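April
By the Gundurow shop desk

Gundurow Reproduction Scorebook, Club Edition

Every cricket club once had a scorebook like this one, and most of them left it in the pavilion over a winter with a leaking roof. The Gundurow Club Edition is our copy of the big green-backed books that village scorers used between the wars, made for people who collect such things and for the smaller group who still want to score in them. We make no judgement on which is the odder hobby.

The book has 150 innings pages, ruled in the old style, with a bowling analysis along the bottom and a column for "remarks" wide enough to hold a proper grievance. The boards are covered in Mathur cloth, a stiff bookcloth that takes a thumbprint well and holds on to it for life. The pages are sewn in sections, so it opens flat from the first week. If you have ever tried to record a leg bye while holding a book open with your elbow, you will see why we bothered.

The paper is a cream stock from Corero. It takes pencil, fountain pen and, if you must, biro. It doesn't take tea. We have had letters on the subject, and the position remains that tea is not a manufacturing fault.

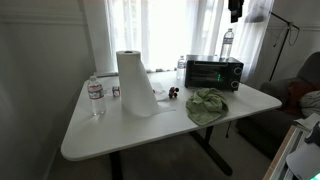 Each copy comes in a slipcase with a numbered label inside the lid. There are 509 in this run, and when they are gone we will move on to the wicketkeeper's edition, which has been promised for so long that several customers have stopped asking. You can't choose your number. Please don't write in to ask for 99 or 100, or to say you'd like any number but 87.

Collectors usually want to know how to tell ours from an original. Look at the inside back board, where ours has a small blind stamp reading GUNDUROW. We put it there on purpose, after an earlier version turned up at a sale described as "believed 1920s". It was believed by two bidders, at any rate.

Size and weight

Closed, the book is 541 mm wide with the slipcase on, so measure your shelf first. It weighs 3 kg, and feels heavier on the walk round to the scorebox. It will not go in a cricket bag with anything else you were hoping to carry.

What's in the box

The scorebook, the slipcase, a ribbon marker and one Itino pencil, ready sharpened. Spare pencils are sold separately. Rubbers are not sold at all, as we feel a wrong entry should be crossed out and argued over.

Delivery and returns

Orders go out every Wednesday, packed flat in double card. Unused books may be sent back within the month. A book with even one over written in it counts as used, however badly the over went.

Slipcases can be bought on their own for originals, but the old books vary a good deal in thickness, so send us the measurement across the spine before ordering.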